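Project Fikum: the week our arm kept dropping things

My job was to find out why the gripper lost its hold halfway through a move. Thin handles were the worst, and the tester screwdriver nearly drove me mad!
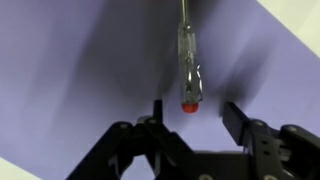 I blamed the finger pads first – wrong. The log showed the grip force sagging after 19 cycles, and the arm just carried on with no alarm at all.

What we changed

We put a 300 ms force check before every lift, and a stop if it fails.
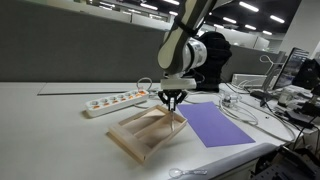

Second problem: the stop itself

Our stop opened the fingers, so anything sharp would fall point first.

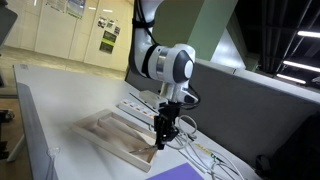
Kalkidan Demissie wrote on our draft that a stop should hold, never let go, and asked who had tested it.

Fair point (I hadn't). It holds now, and we've cut the speed to 40 mm/s near the desk.

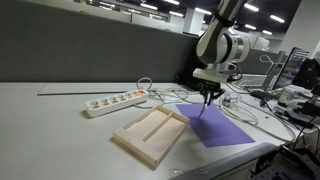 I still want to rerun the long test with Jailson before we hand over the code.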